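Ticket 1665: Collars dropping off the map after herd release
Project: Otham antelope relocation
Opened by: Heike Wiegand, field monitoring
Status: Resolved
Priority: High, then Normal

Original report

Hi all! First the good news — the animals are out, they're grazing, and the ground team is thrilled with how they've settled in. We moved 200 antelope from Bendora up to the Otham reserve through September, and 40 of them are wearing Cokia collars. Every collar checked in fine at the holding pens. Since release, a bunch of them have gone quiet on the map for long stretches and then come back with a whole clump of points at once.

What I see on the dashboard:
Last fix shows as 24 hours old for most of the eastern group.
Battery reads normal on all of them.
When a collar does come back, the points are there, but the times look wrong. Two females seem to be standing in the river at noon and at the pens at the same time (talented, but no).

What I've tried so far: logging out and in, a different browser, and restarting the base station at the ranger post. I also drove out with the handheld receiver and picked up a strong beep from three of the "missing" collars, so the radio side is alive and so are the antelope!

Reply from Tang support

Thanks for such a clear report, and congratulations on the move. The strong beep helps a lot. The beacon and the location upload are separate parts of the collar, so we can leave the beacon alone and look at uploads. Could you send:
1. The upload schedule shown under Collar Settings for one quiet collar and one good one.
2. The time zone set on the base station.
3. The raw log from the base station, covering one full day.

Heike Wiegand

Log attached. Schedules first: the good collar says "every 4 hours" and the quiet one says "daily, store and send." I didn't set that! The base station says UTC and the dashboard is on local time.

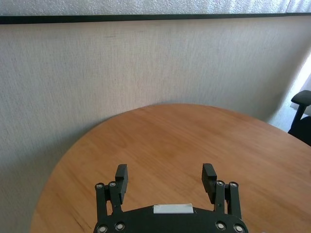 I went through the rest of the list over lunch, and every collar in the eastern group is on store and send. The western group is all on the four-hour schedule. That lines up with the two trucks, so I'm guessing the collars were set up in two batches before loading. Is there a way to change them over the air? I'd really love to avoid darting anybody again. They've been through enough, and the vets would have words with me.

Reply from Tang support

No darting needed. Store and send is the transport profile. It keeps the collar from trying to upload inside a metal crate, and it's meant to be switched off at release. Your second batch still has it on.

To change it:
1. Open Groups and pick the eastern group.
2. Choose Profile, then Field Standard.
3. Press Queue. Don't press Send Now; a sleeping collar will miss it.
4. Leave the base station running overnight.

Each collar picks up the new profile at its next daily check-in, so expect them to change over one by one. For the clock problem, set the base station to local time and then run Rebuild Track on the two females. The stored points keep their own satellite time and nothing is lost.

Heike Wiegand

Queued at 5:40 pm. I'll look in the morning.

Update, 7:15 am: oh, this is wonderful. Most of the eastern group is already on the new schedule, and I can see the whole walk they made down to the marsh. They went straight past the feeding site we'd put out and found the good grass on their own. Rebuild Track worked too, and both females now have a perfectly sensible route along the bank. 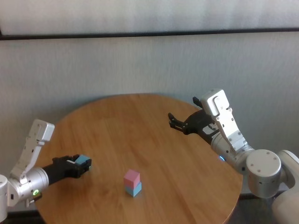

Pink cube on a blue one, round table.

Five collars still say "pending." Should I queue them again?

Reply from Tang support

Please leave them be for one more check-in. Queuing twice puts two messages in line and the collar has to stay awake for both, which costs battery. If any are still pending tomorrow morning, send me the collar IDs and I'll push them from our side.

Heike Wiegand

All five came through overnight! Every collar in both groups is reporting on the four-hour schedule. I've added "switch profile at the gate" to our release checklist, right after "open crate" — there's another load coming from Bendora and I want those dots moving from the first evening. Happy for you to close this one. Thank you so much, the rangers have the map up on the wall now and keep wandering over to look at it.

Resolution

Cause: transport profile left on for the second batch; base station clock set to UTC.
Fix: Field Standard profile queued to the group, base station set to local time, tracks rebuilt for two collars.
Follow-up: request filed for a dashboard warning when a released collar is still on the transport profile.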